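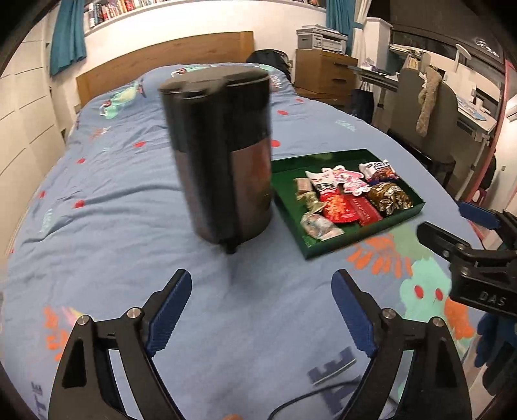
Brongate Freestanding Display Panels — Full Kit

7/13/26 by Shoshana Ostrowski
5 min read

Back in stock as of this morning. Freestanding panels for hanging framed prints, matted prints, student work, whatever. Both sides usable. No wall needed, no drilling, no arguing with the library over nail holes.

Kit price is $625. Shipping is extra and depends on where you are, so put your zip in at checkout before you get your hopes up. Pickup in Kandarden is free, call first.

What comes in the kit

Panels, gray loop fabric on both faces. Uprights with flat steel feet. Top rails that tie the panels together. Tondari hooks and the cables that go with them. Connector pins, a bag of rubber foot caps, one hex key. A soft carry bag for the panels and a second one for the uprights and rails. The printed instruction sheet is in there too, folded inside the small parts bag, and people throw it out with the packing. Please don't.

Everything packed weighs 87 pounds. Two people. One strong person can do it in two trips from the car if the parking is close, but two people is better.

Putting it up

First time takes a while. After that you're looking at 30 minutes for the whole run with a helper, less if the helper has done it before. Order matters:

Feet on the uprights first, tight. Stand them roughly where you want them. Slide the first panel down into the channel between two uprights — fabric nap running down on both sides or the color looks patchy under lights. Top rail on. Pin it. Then next panel. Do not stand up all the uprights and then try to go back and do the rails, you'll be fighting it the whole way.

Straight runs need a turn in them somewhere. A long flat line of panels will rock if somebody leans on it, and at an opening reception somebody always leans on it. Zigzag is the most stable. An L shape is ok. If the room only allows a straight run, put it against a wall or buy the wide feet (sold seperately, see below).

Hanging the work

The hooks ride on the top rail and the cable drops down, then the small sliding hook sits wherever you want on the cable. Two cables per piece for anything framed. One cable lets the frame drift and you'll be straightening it all weekend. D-rings on the back of the frame work best, set the same distance down on both sides. Sawtooth hangers don't work with these, so put that in your call for entries, in bold. Wire works but the frame tips forward at the top, more than it would on a wall.

Unframed prints on foam board can go right on the fabric with hook tape. Clean the back of the board first. Heavy mats, use the cables.

Labels: hook dots on the back of the card, stick to the fabric to the lower right of the piece. Same height all the way down the row. We've seen people tape labels to the uprights and it looks fine until the tape comes off and takes the paint with it.

Lighting is not included and we don't sell it. Clip lights will go on the top rail if the clip opens wide enough. Keep cords behind the run and taped down. Glass glare is worse on panels than on walls, mostly because the panels end up facing a window. Walk the row before you hang anything. 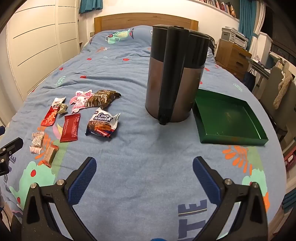
Small parts are what goes missing. Mostly the set screws for the sliding hooks, which are short and roll, and the connector pins. We pack spares of both but not a lot of them. When you take the kit down, pull the hooks off the cables in one spot and drop everything straight into something shallow with a lip on it, like the dark green tray on the bed there, right of the thermos pitcher. Then bag it before anyone moves it. Don't leave pins in the rails "for next time", they bend in the bag and then neither one is any good.

Fabric care

Lint roller. For marks, a damp cloth and plain dish soap, blot, let it dry standing up. No bleach. No iron ever. The fabric is glued to the core and heat will lift it, and that isn't covered. Fading is not much of a problem indoors, though a panel left in a sunny lobby since March is going to look different from one that stayed in the bag.

Will it fit my show

Depends on sizes. Big framed pieces, plan on one per panel face. Smaller ones can stack, one above the other on the same pair of cables, as long as the pair is not too heavy for the rail. Rail limits are on the instruction sheet. Lay it out on paper first. Cut little rectangles, it sounds dumb but it works, and you'll find out early if you need an add-on panel.

For judged shows leave more aisle than you think. Judges step back. Also leave room for the ribbon or card next to the piece, people forget and then the ribbon is hanging over the picture.

Compatible and not compatible

Works with: Brongate wide feet, Brongate add-on panels (gray only right now, black is on order), Tondari hooks in either size, Tondari cables.

Does not work with the old Figueiredo rails. Close, but the channel is narrower and the hooks bind. If you have Figueiredo uprights already, send a picture of the top end and we'll tell you if the adapter fits. Some do.

Outdoor use: no. A covered porch on a still day, at your own risk. These are a sail in any wind.

Returns and damage

Unused kits can come back, you pay the freight. Check the boxes when they arrive and tell us the same week if a corner is crushed. Replacement panels are sold one at a time. Bent uprights we can usually swap, bring it to pickup or mail just the upright.

Rentals — we do have one rental kit, local only, goes out fast in spring and fall. Same panels, more scuffs. Email with your dates, including setup and teardown days, not just the days the show is open. Deposit required.

Questions go to Shoshana, email is quicker than phone. I am in the warehouse mornings and don't hear it ring.

Related items

Brongate Wide Feet, pair
Brongate Add-On Panel, gray
Tondari Hooks, small and large
Tondari Cable, clear or steel
Figueiredo Rail Adapter
Label Card Hook Dots, sheet
Replacement Carry Bag, uprights and rails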